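Sponges: in the dish, on the dish, or standing up by the faucet?

Forum: Kitchen and Cleaning > Dishes and Sinks

melow_kitchen
Oct 19, 2024
Hi all, long-time reader and very occasional poster. We moved in April and the new place has a sink with no ledge at all, so the sponge has been wandering around the counter ever since. My mother-in-law swears by keeping it on a little plate of its own. My husband thinks a plate is the worst spot because the underside never gets any air. I've been married 44 years and I'd like this settled before the holidays, when I'll have the whole family washing up in shifts! Where does yours live?

Loka60
Welcome out of the shadows, melow! I'm with your husband, I'm afraid. A flat plate holds a puddle and the sponge sits there drinking it back up. I had a Charpentier soap dish with ridges for years and loved it until I dropped it in the driveway (don't ask). Now I stand the sponge on its long edge behind the faucet and squeeze it hard first.

estberg_attic
Gently disagreeing with Loka60. Standing it up is fine if your sponge is new and stiff, but mine gets floppy after a week and then it lies down and you're back where you started, only now it's on the counter. A plate at least gets washed along with everything else. I rinse mine every night with the last of the hot water and I've never had a smelly sponge from it.

Loka60
Every night, though? You're a better person than I am. By the time I've done the pots I'm ready for my chair.

estberg_attic
Ha, well, most nights.

twocupsofflour
Can I put in a word for the plastic picnic plates? We have a mismatched stack left over from when the kids were small, and they're perfect for this. Light, can't chip the sink, and if one gets scratched up you don't cry over it. I keep 2 going, one for the sponge and one for a wet teaspoon or whatever else needs a place to drip. The trick with the sponge is to lean it so one edge is off the plate. It dries so much better than when it's lying flat.

melow_kitchen
Oh, I like that. I have plates just like those in a box I haven't unpacked! What do you do about the color, though? I'm a little fussy and I'd want it to look like I meant it.

Loka60
Fine, I'll grant you the leaning. That's halfway to standing it up, so I'm claiming it as a win for my side.

twocupsofflour
Claim away, Loka. And melow, fussy is allowed! I went with yellow under a yellow sponge, so it all reads as one thing, and a pale lavender one for the spare. They're both round, so they look like a pair, and I think they're cheerful together on a brown surface, which is what my counter is too. Have a look and see what you think of the colors. 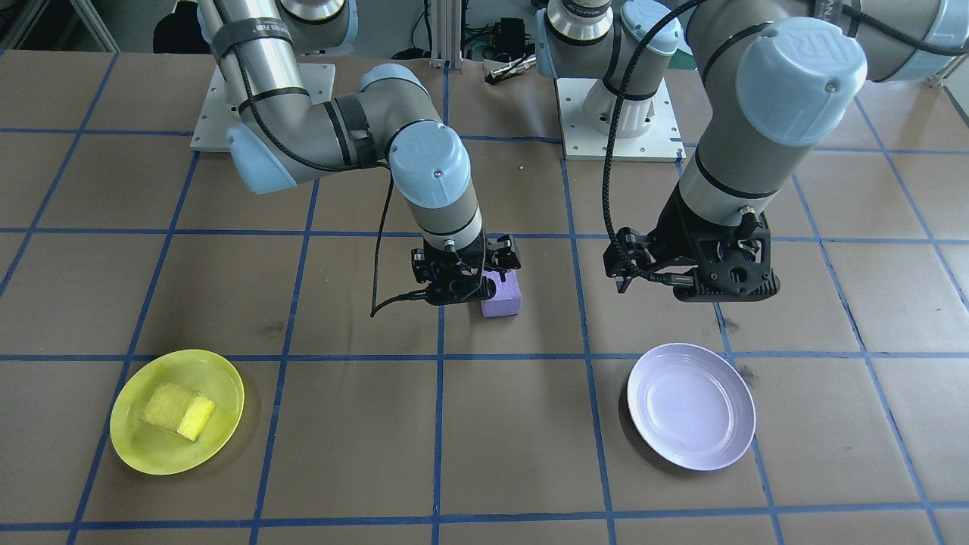
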